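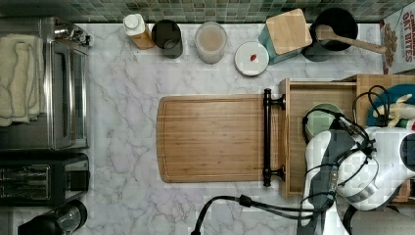 Home News Research Hardware Events Archive Contact

Binden releases kitchen drawer demonstrations recorded by remote control

Binden has released a set of remote-controlled demonstrations in which an operator uses a robot to handle drawers and tableware on a kitchen counter. The set holds 200 recorded episodes and was made at the company's site in Gronine. It is the first release from Fakutby, a project on teaching household tasks without writing task-specific motion code.

Each episode starts from a reset layout and ends when the operator marks the task complete or gives up. Joint positions, gripper commands and camera images are stored on a common clock. Failed attempts were kept and carry a separate label, so that users can leave them out of training or use them to train a failure detector.

Operators worked through Saber, Binden's remote control software. It maps the movement of a pair of hand controllers to the robot's arms and lets the operator freeze one arm while repositioning the other. Binden says the freeze function was added in February, when early trials showed operators drifting the idle arm while they concentrated on the working one. 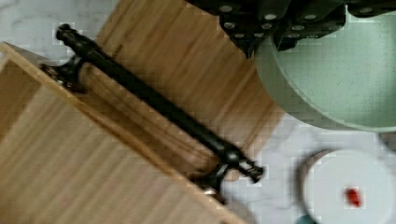 Bar handles took up much of the preparation. A gripper has to come in at an angle that leaves clearance behind the bar, and the pull has to follow the line of the drawer runners. If the wrist is rotated by a few degrees when the fingers close, the load goes into the mounting posts and the drawer binds. The release notes advise operators to close the gripper, pause, and let the arm settle before starting the pull.

Hand guiding was tried first. In that method a person holds the arm and moves it through the task while the joints are compliant. Binden found that it gave smooth paths for single-arm work, but that the person's own arms and shoulders blocked the cameras at the moment of contact. Those recordings are not part of the release. Remote control left the camera views clear at the cost of slower motion and no direct sense of force at the fingers.

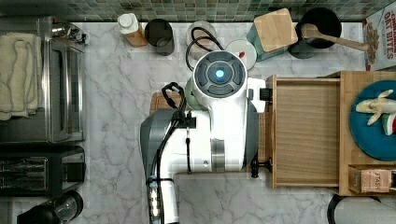

Robot at the counter beside the opened drawer.

Training for a new operator takes 2 sessions. The first covers free movement and stopping; the second covers contact. An operator's recordings are accepted into the set only after 25 practice episodes, all of which are discarded. Binden reports that the most common fault at that stage is correcting too often, with the result that the recorded path contains small reversals that a trained policy then reproduces.

The episodes are divided into 4 task groups: opening, closing, placing an object and removing an object. Counter items that play no part in a task were left standing in the workspace. Files can be downloaded by group, and a conversion script is supplied for users who need a lower sampling rate.

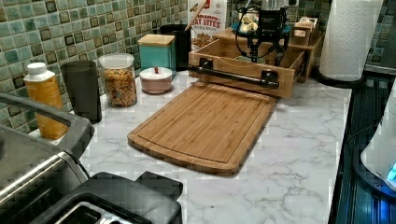

One comment posted under the release asked for force readings at the wrist, arguing that a drawer pull recorded from position alone says little about when the runners began to stick, and that the pauses recommended in the notes would be easier to judge with a load trace beside them.

Binden replied that motor current is logged for every joint and can serve as a rough substitute. Wrist force sensing is planned for the second Fakutby release, along with recordings of hinged doors. The version of Saber used for the sessions is available from the project page under the same license as the data.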